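Skestier Wants $1,613 for a Board Game in a Crate, and We Have Questions

May 28, 2023

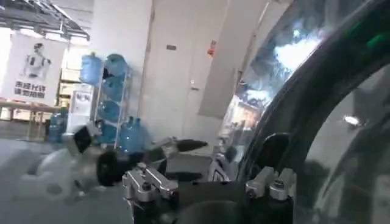 Skestier has announced a collector's edition of Jultero, its long-running dungeon crawl, and the number everyone will be repeating is the price: $1,613, before shipping. For that you get the base game, both expansions, a numbered art book and what the publisher calls a "heritage storage crate." Only 1000 copies are planned. The announcement spends four paragraphs on the crate and one on the rules, which tells you something. The metal fittings are described as "jewelry for your shelf," and maybe they are, but polished aluminum brackets with bolts through them are also what you find in a plain white-walled room next to a rack of water jugs. Shiny metal alone doesn't get anyone to sixteen hundred bucks.

Designer Gaëtan Chauvin says in the announcement that the new edition "finally matches the game in my head." Fans may remember he said something very close to that about the second edition, the one with the misprinted trap cards. Replacement cards for that set were promised in March and plenty of buyers on the Girberg forums say they are still waiting.

Skestier says 642 people signed up in the first day to be notified when orders open. A signup costs nothing, of course, and the company would not say how many signups turned into sales last time.

"I love this game and I've bought it twice," said Sadia Mirani, who runs a monthly Jultero night at her local comic shop. "I'd want to see the rulebook before I buy it a third time."

So would we. The current one has an errata file longer than the campaign guide, and Skestier has only said that the text is "being looked at." There is no word on whether owners of older editions will be able to buy the revised rules separately.

Orders are supposed to open this summer. Skestier has not given a shipping date.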